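How to Write a Short Actor Profile for a Fan Site

Most people who land on an actor's page want the same few facts: who they are, what they have been in, and what they are doing now. A profile that gives them this in 400 words will do better than a long one full of guesses. The steps below use our page on Sirkka Oksanen, who played the harbour doctor in Zomville, as the working case.

What you need

A text editor, a list of the actor's credits, and an hour or two. It helps to have watched at least one of the main titles. If you haven't, find someone who has and ask them to read your draft.

Step 1: Collect the credits

Start with the end credits of the shows themselves. Other fan pages copy from each other, and mistakes spread quickly. For Oksanen we found three pages that gave her a part in Ellery, and all of them had mixed her up with another performer with the same surname. Write down the title, the name of the part and the year for every credit. Keep theatre work in a separate list.

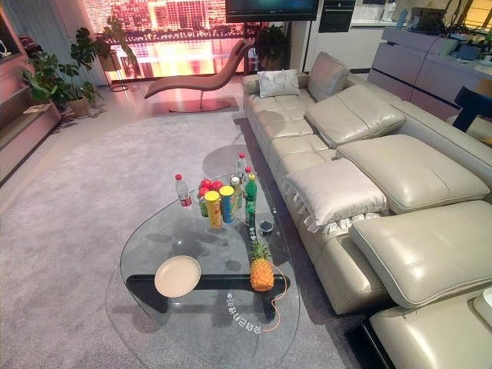 Check the spelling of the part against the screen as well. Names of minor characters often change between the cast list and the broadcast version. Where the two differ, use the one on screen.

Step 2: Write the opening paragraph

The opening should be no more than 50 words. Give the full name, the profession and the best-known part. Ours reads: "Sirkka Oksanen is an actor best known for playing Dr Maren Holt in Zomville, in which she appeared in 142 episodes. She began her career on stage in Trasley and had her first film part in Kanosero."

Leave out words like "iconic" and "beloved". Leave out star signs too, unless your site has a field for them.

Step 3: Put the career in order

Go from the earliest work to the latest. Choose the parts that mattered and give each one a sentence or two. Seven is a good upper limit for a short profile – everything else can go in the credits table.
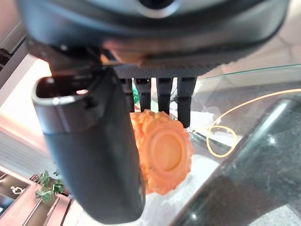
A simple timeline is worth adding once the career section is written. Draw a straight line across the page and hang a short bar from it for each main part, with the title written underneath. Keep the bars evenly spaced, like the black comb teeth in the picture, and square off the ends. Let a bar drop a little lower than the others if that job lasted longer, as the tooth on the far right does. Readers pick up a small difference in length easily, so there is no need to exaggerate it.

Step 4: Deal with private life carefully

Only include what the actor has said in a published interview, and say which interview it was. Do not name children. Do not print a home town if it is where the actor lives now. The same goes for money: if there is no reliable figure for earnings, leave the section off the page.

Step 5: Check and publish

Read the profile aloud once. Then send it to a second person. Jolene Donnelly reads all of ours, and she marks every sentence that has no source next to it. Those sentences are either sourced or cut.

Add the month of the last update at the foot of the page, for example "Updated March", and change it only when the text has changed. Go back to the page when a new series or film is announced, and move anything listed as upcoming into the main credits after release.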